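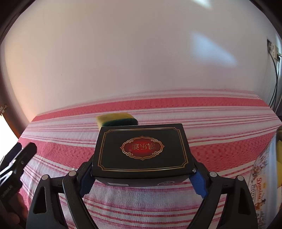

Black box in the jaws, blue pads on, striped tablecloth standing in for a workbench.

23rd December. Kitchen table again, and I'm still in my slippers! I've been at the grippers since breakfast and I've got the pair of them going by hand now, one for each side, which is more than I could say back in May when I had a bag of pins and a lot of opinions. The blue pads are the good news. I've gone through two sets from Zomulis and the ridged ones are so much nicer to use on card, I could squeeze boxes all day (I more or less did).

The linkage on the right one still has a bit of slop in it. I think it's the holes, so I'll ream them properly after the holiday and maybe order better pins from Indlow if they're open. The jaws will take up to 464 grams on my kitchen scale before I get nervous and stop. I want more than that eventually, but for a sponge and a small box it's plenty.

Wrote the settings in the back of this book so I don't lose them again. Next job is the motor mount for the Plestley arm, and I've got the bracket half drawn. Need longer screws. Need to clear the table before dinner too, and the potatoes aren't even peeled yet.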